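Vundent Robotics Notes, February 27, 2021

From the collection desk: markers, trays and the June target

Quick one this time, we are behind on everything. Rekha Pinto is writing this between sessions so please forgive the spelling.

Where we are

1,715 examples in the Cindthorpe set as of last night. Goal is still 2,000 before the Bansal people retrain. After that we go back through the lot and throw out the bad ones, so the real number will drop. Last round we lost 170 to review. Mostly operators drifting off the instruction, a few where the clock on one camera was off and the views didn't line up. The clock thing is fixed. The drifting is on us.

For anyone new on the list: each example is one person driving the arm by hand through one short job, start to finish, with the wrist camera and joint positions saved the whole way. The learning system only ever gets to see those. If you would be lost watching your own wrist video with no sound and no idea what the job was, the model will be lost too. Go watch one of yours. Takes a minute.

What we want more of

Slow reaches. Not slow slow, but the approach to the object is where the model is weakest and most of us rush it, because we already know where the thing is. The model doesn't. Come in at a speed where you could read the label.

Odd angles. The Sundeo team ran the last checkpoint and it does fine when the object lies square to the gripper. Turn it partway round and it dithers. So every time you reset, turn the object. Don't lay it the way you laid it last time. If you catch yourself being neat, stop being neat.

Different starts. 400 of the current examples start from nearly the same arm pose. That was my fault, I wrote "return to home" on the old sheet and people did exactly that. New sheet says "move somewhere else". Please use the new sheet.

Recoveries. If you miss a grasp, don't kill the recording. Back off, try again, finish the job, then tag it "recovered". We have hardly any and Bansal asks for them every call. What we don't want is a fake miss, they look fake and they teach the arm to miss.

What we want less of

Pauses in the middle. Somebody asks you a question, you look up, the arm sits there. The model learns to sit there. If you have to stop, scrap the take and start over.

Nudging. Pushing an object into a better spot with a closed gripper before picking it up. It works, I know it works, but then the policy nudges everything, including things that roll.

Wrong words in the instruction field. "Pick up thing" is no use to anyone. Say what it is and where it goes. "Marker" if it's a marker. Short plain sentence, same as you would say to a person across the room.

On blur

Had a few emails about this. Yes, the wrist camera smears when the arm is moving, and yes we keep those. The arm will have to work from the same blurry view when it runs by itself, so cleaning them out would be cheating a bit. Two from the same session, whiteboard first, then the floor with all the specks:

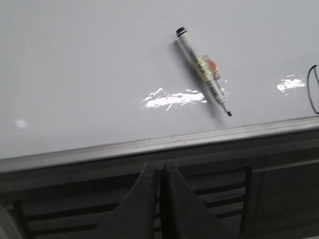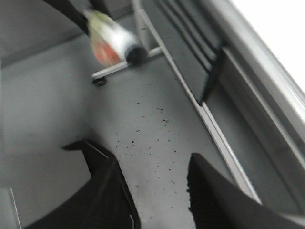 Review changes

Review moves to two passes. First pass is quick: did the job get finished, does the instruction match, are all the streams there. Yes or no, no essays. Second pass is for the ones somebody flagged, and I do those with whoever recorded it, so you can tell me what you were trying to do.

Please stop marking takes "bad" with no reason. Pick one from the menu. If none of them fit use "other" and write three words. I spent most of an evening on a pile of "bad" that turned out to be mostly fine, one operator just didn't like their own driving.

Also the naming. Site, operator initials, task, take number. In that order. The upload script reads them in that order and when you swap two it files your work under somebody who doesnt exist. We have a whole folder of those now and I am sorting it by hand.

Slots and sign-up

Morning slots at Cindthorpe are full to the end of the month. Afternoons are wide open. Sessions are capped at two hours, and take the break in the middle even if you feel fine. Grasp quality drops off in the second hour, you can see it in the joint traces, they get jerky.

New operators do a practice block first and none of it counts toward the set. Bring nothing. If you want to be paired with someone who has done it before, say so when you sign up and I'll try.

Task list for the next block

Pick and place, mixed objects, any start pose
Pick up from odd angles, same objects, turn on every reset
Two-step jobs: pick up, set down, pick up again from the new spot
Recoveries, only real ones

The two-step jobs are new and the sheet for them is still a draft. If a line in it makes no sense its probably wrong, tell me.

Coming up

Sundeo sends over the next checkpoint once Bansal has finished retraining. We'll run it on the same tasks and on a few it hasn't been trained on, and numbers go in the next issue whether they are good or not. Everything has to be wrapped up by June, which sounds far off and isn't.

Questions to Rekha at the collection desk. Put the take number in the subject line please, otherwise I have to go hunting.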